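Plusgate Help Desk
Ticket 400-88: Table finish, reading room, Clullurari branch
Status: Open, waiting on supplier
Opened: June 2021
Category: Furniture and fittings

Original message

Hello, and thank you in advance for looking at this, I know you have a long list. It's the big light-brown wooden table in the reading room, the one from Bronby with the curved front edge. We do love it and so do the readers, but the top has started to feel tacky, mostly along the curve where people rest their forearms. Papers left lying flat on it overnight don't want to come up in the morning. One leaflet left a bit of its back behind, and I would hate for that to happen to a book or one of the posters.

The other trouble is the shine. It's a glossy top and the ceiling lights come straight back at you, worse toward the right-hand end. One of our regulars has taken to reading with her cap on, bless her.

Reply from Help Desk

Thanks for such a full report. Could you tell us what the table is wiped down with, and how often? Please also try the following on a small patch:
1. Wipe with a soft cloth and lukewarm water, no soap.
2. Dry it right away with a second cloth.
3. Leave the patch bare overnight and touch it in the morning.

Update from branch

I asked everyone on the rota. We've been using the Wihongi spray, twice a day since the spring, and I'm afraid we had been quite generous with it. I did the patch as you said, at the left end by the wall, and it's much better! Not perfect, there is still a slight drag if you press your palm down, but paper lifts off it cleanly. I have done a second patch nearer the middle to be sure, and that one took 3 goes with the water before it felt right.

Reply from Help Desk

That sounds like spray residue building up on the finish. Please stop the Wihongi spray on this table and carry on with plain water. Bronby say it can take up to 11 days of water-only cleaning to clear. They are also checking whether a matte top coat can go over the gloss, and we'll post their answer on this ticket. For the glare, could you switch off the row of lights nearest the right-hand end for an afternoon and see if readers can still manage?

Update from branch

Lights tried. It helped the shine but made the shelves behind rather gloomy, so I've put them back on and turned two of the chairs to face the other way. People seem happy enough with that for the time being. The spray is locked in the cupboard with a note on it.

The table is still in use, with the table tennis poster and a few books out on it, and I'll clear everything off at closing so nothing sits on the finish overnight. I'd be glad of a word from Bronby about the matte coat before September, when we get busy again and it'll be hard to do without the table for even a day.

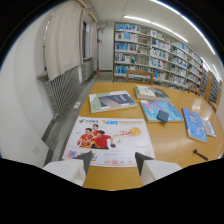
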